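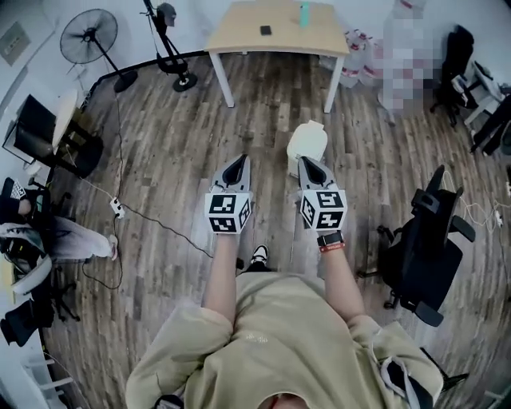 August, evening

Got the sewing room cleared as far as the window today. I had hoped to do the whole thing, but the floor took longer than I allowed for and I stopped when the light went.

Started a bit after nine. Everything that was on the floor went into one of two lots, keep in the room or put in the hall, and I didn't let myself open any boxes. Last time I opened one and lost the morning to old letters. By lunch the hall was so full that Raed had to turn sideways to get to the bathroom. He said it was fine. He went sideways again at two o'clock and said it less nicely.

The cords are the worst of it. I traced each one from the plug to the other end and put masking tape on it with a name. Lamp, printer, radio, overlocker. One of them ran behind the shelves and along the baseboard and wasn't attached to anything. I have no idea how long it has been plugged in. I rolled it up and put it in the drawer with the others, so I suppose that problem has only moved.

Kusum Sachdeva phoned in the middle of it to ask if I was still giving away the Uniyal shelf. I said yes, if she can collect it. It's heavy and one of the pegs is missing, and I told her both things. She thinks her nephew can bring the truck over from Sildale before the end of the month. I measured it for her and wrote the numbers on the back of the hydro bill, then had to hunt for the hydro bill while she waited.

Swept, then went over the boards with the damp mop, wrung out hard. Used the Girnum soap, a capful to the bucket. It says not to rinse so I didn't. The boards came up a better colour than I remembered, except by the door where the old finish has worn right through. Raed says we could sand that patch and oil it. I say if you sand one patch you end up sanding the room, and he has not sanded a room before. Left it for now.

Found under the bookcase: a thimble, the good tape measure, a library card that expired, and 49 cents. Also the instructions for the Metamier heater, in four languages, for a heater we gave to my sister. I'll mail them to her. She'll laugh, she has been running it for two winters without them.

Had soup and toast standing up in the kitchen, as there was a stack of fabric on both chairs. The fabric needs sorting too. I folded what I could to the same width so it would stack, and the odd pieces went in a pillowcase. The blue wool is moth-eaten along one fold. Put it in a bag in the freezer overnight, which my mother always did, and I'll look at it properly when it comes out. There's enough for a vest if I cut around the bad part.

Raed took the first carload to the thrift store around three. They wouldn't take the ironing board -- the cover is scorched -- so it came home again and is back in the hall where it started. He bought a cake tin while he was there. I didn't comment.

My back is sore on the left side and my knees are not great either. Should have used the kneeling pad from the garden. Had a long bath and read 28 pages of the library book, the one about the lighthouse families. It's good but there are too many people called William.

Still to do in there: the window wall, the top of the cupboard, and the drawer of patterns, which I'm dreading. The patterns are mixed up with the envelopes they don't belong to. I might do it at the kitchen table with the radio on. Also need a new bulb for the ceiling fixture, felt pads for the desk legs, and more masking tape.

Raed wants the desk turned so it faces the door. I'd sooner have it under the window. We tried it both ways with the tape measure and it fits either way, so that didn't settle anything. We'll carry it in tomorrow after breakfast and see.

Rain starting now. Brought the mop in off the step and shut the back window.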